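In Defense of the Bin by the Door 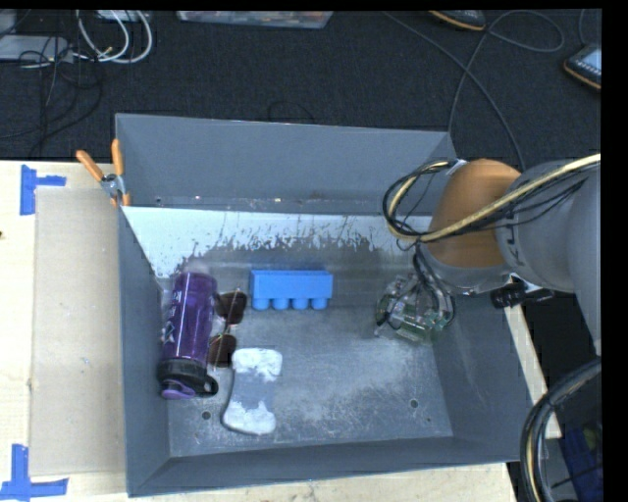 My brother-in-law believes every object in a house should have its own place. I believed it too for most of my adult life, and I spent a fair amount of money on hooks, trays and drawer dividers trying to make it true. Then we moved to the house on Woswood, which has a front door that opens straight into the living room, and I gave up and put down one large bin. A purple water bottle, a pair of sunglasses, a blue toy block with four studs, a gray and white thing shaped like a bone: under the old system those would have gone to four different parts of the house, and I would have been the one walking them there. Now they go in the bin and I sit down.

I want to argue for this, since the advice I read on tidying runs almost entirely the other way. The standard advice is to sort by category. Bottles live with bottles, toys with toys, glasses in a case in a drawer. That works well for things that stay put. I sort my tools that way and would not change it. But a household also has a second group of things that are never put away for long. They leave the house and come back, or they travel from room to room with whoever is using them. A water bottle in daily use spends very little time in a cabinet. Asking people to return it there every evening and fetch it again every morning is asking for two trips with no benefit to anyone.

The usual objection is that a mixed bin turns into a junk drawer. I take this seriously because I have owned junk drawers. The one in our last kitchen had dead batteries in it and a key to a bicycle lock I had thrown out. But I think the trouble with that drawer was that it was shut. Nothing in it had to be looked at. An open bin is in plain sight, and if it is wide and fairly shallow, you can see the floor of it between the things. When I can no longer see the floor, it is time to empty it. That is the only rule we have, and it is short enough that everyone in the house can remember it.

Width matters more than people think. Our first try was a tall fabric basket from a store called Gurnska, and it was a failure. Everything sank. Sunglasses went to the bottom under the shoes and came out bent. I replaced two pairs before I moved the basket to the garage, where it holds rags. If you are going to throw unlike things together, they need to lie next to each other and not on top of each other. A low, hard-sided container does this and a deep, soft one does not.

I also think it should be something you don't mind scratching. People buy handsome containers for the entry and then get upset when keys are dropped in them. A bin that already has scuffs on the floor asks less of everybody.

My friend Fahad Afridi disagrees with me about sunglasses. He keeps his in a case and thinks it is careless to leave them beside a hard plastic block. He is right that lenses scratch. My answer is that I used to own a case, and I used to lose the case with the glasses in it. I would take a small scratch over a morning spent looking. If his glasses cost more than mine, and they do, he should go on using the case.

Children are the other part of the argument. Ours was 4 when we started this and is 7 now. At 4 she could not sort by category with any reliability, and when we asked her to, cleanup took longer than the playing had. She could carry a thing to a bin. Most evenings she did it without being told twice, and I can't say that about any other chore. The larger sorting, blocks back with the blocks and so on, happens once a week and takes a few minutes.

I don't claim the bin suits every home. If you have a mudroom with shelves, use the shelves. If you live alone and put things away as you go, you have no need of any of this. But if the same handful of objects turns up on your couch every night, I would stop trying to find a separate home for each of them. Get something low and wide and put it where you already drop things.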